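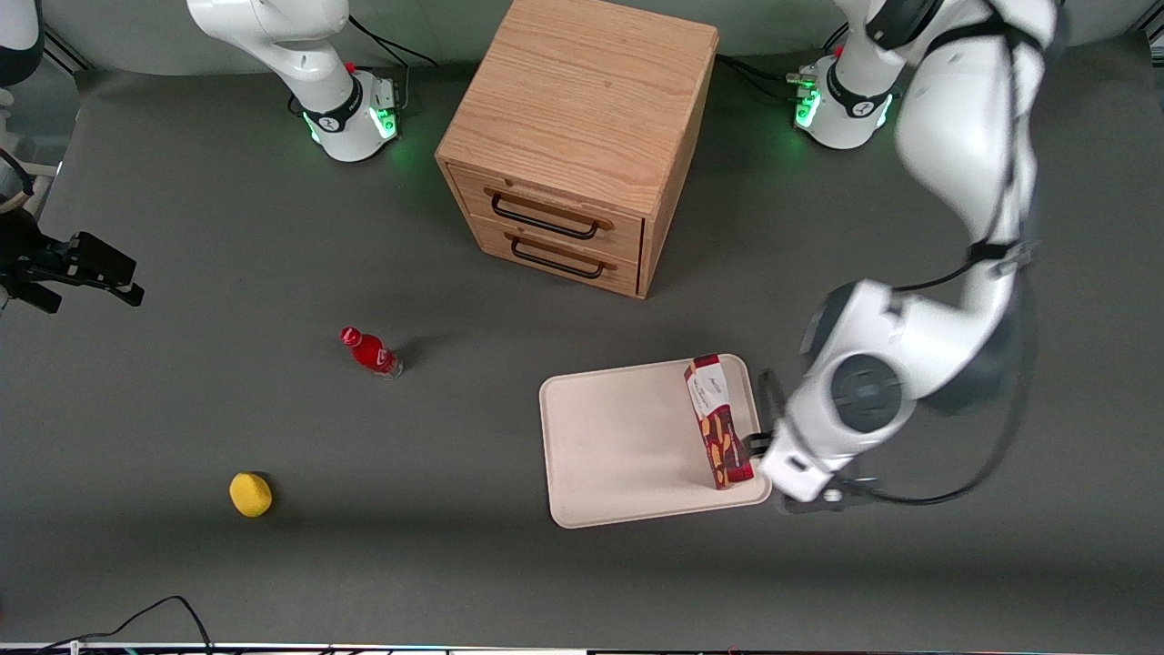 From: Asmaa Filali
To: the Lavulari list
Subject: Re: [Lavulari] small drawers, and what to do with everything that won't go in them

Dear Ilídio, dear all,

I meant to answer this the evening it came in, and then my sister rang, and then it was half past ten and I was no use to anyone. So forgive the delay, and forgive the length as well, as I have a good deal to say about little drawers!

Ilídio Teixeira wrote:

> Hello everyone. I have inherited a two-drawer cabinet, the
> small tabletop sort, pale oak colour with black bar handles.
> It was my aunt's and she kept letters in it. I would like to
> put it on the long grey table in my kitchen and use it to get
> the table clear, but I can't decide what belongs inside and
> what should stay out. At present I have bottles, sponges, a
> tray and several boxes of biscuits all wandering about, and
> every night I push them to one end and every morning they
> have come back.
>
> The drawers are 18 cm deep from front to back, inside. Does
> anyone keep one of these in a kitchen? Do I line it? And
> would you put the biscuits in the drawer or leave them out
> on the tray? My wife says drawer, I say tray.
>
> Ilídio

I'm with you on the tray, I'm afraid, and I hope your wife will forgive me. We had ours in a drawer for years and all that happened was that we forgot them, bought more, and then found three open packets at once, every one of them soft. A box in a tray gets seen and gets eaten. The tray also catches the crumbs, and you can lift the whole lot off in one go when you want to wipe down. A plain cream one like mine is very forgiving, although it does show tea.

One small thing about trays, as I learnt it the slow way. Get one with a proper edge to it, and a bit longer than the box. If the box only just fits you end up scrabbling at the corners with your fingernails, and then you tip the tray, and then you are on your knees under the table. Leave enough room at one side to get hold of the box.

As for what goes inside, my own rule (Wael Shawky will remember me going on about this in June, sorry Wael) is that the top drawer is for what you reach for without looking, and the bottom one is for what you would be cross to lose. So at our house the top has scissors, string, the good tin opener, elastic bands and pencils. The bottom has spare keys, batteries, candles and the guarantee for the boiler. I have never once put food in either and I don't think I would start now, old wood does hold on to a smell.

Sponges should stay out as well. A damp sponge shut in a drawer is a horrible thing to meet a week later. I keep one little yellow one for the table and nothing else, and it lives out in the air where I can grab it. Bottles I would stand well away from the front of the cabinet, otherwise you knock them every time you pull a handle, and with those bar handles you do pull with a bit of a swing.

Lining: yes, please do. I used the end of a roll of shelf paper, cut a finger's width short all the way round so that it doesn't ride up at the back and jam. Don't glue it. Jozefína glued hers and spent a whole afternoon with a butter knife getting it up again, she will tell you herself if you ask. If the letters have left a nice papery smell you might like to keep it as it is for a month first and see how you feel.

Two more things while I think of them. Put felt pads under the corners before you load it up, four little ones from any hardware shop, or it will creep backwards along the table a bit at a time. And if the drawers stick, rub a candle stub along the runners, both sides, and work them in and out a few times. Brahim Bouzid swears by soap but I found it went gummy in the warm weather.

Where it stands matters more than you would think. I had mine at the end of the table at first, by the wall, and I could only open the drawers by leaning across everything. Now it is at the back, near the middle, with its handles facing the side where I sit, and the space in front is kept free so that a drawer can come right out. It looked odd to me for a couple of days – rather like a small piece of furniture waiting for its turn to speak – and now I should miss it.

Could you tell us how wide yours is? Brahim has a pair of wooden dividers left over from when he gave up his sewing box, and I think they could be trimmed down if they are too long. He won't post them, so it would have to be the next time we are all at Chraibi's.

I am so glad it was your aunt's and that it is going to be used. Do give my love to your wife, and tell her she may have the bottom drawer for anything she likes apart from biscuits.

Warmly,
Asmaa

PS Wael, I still have your cake tin. It has been washed and it is on the chair by the door.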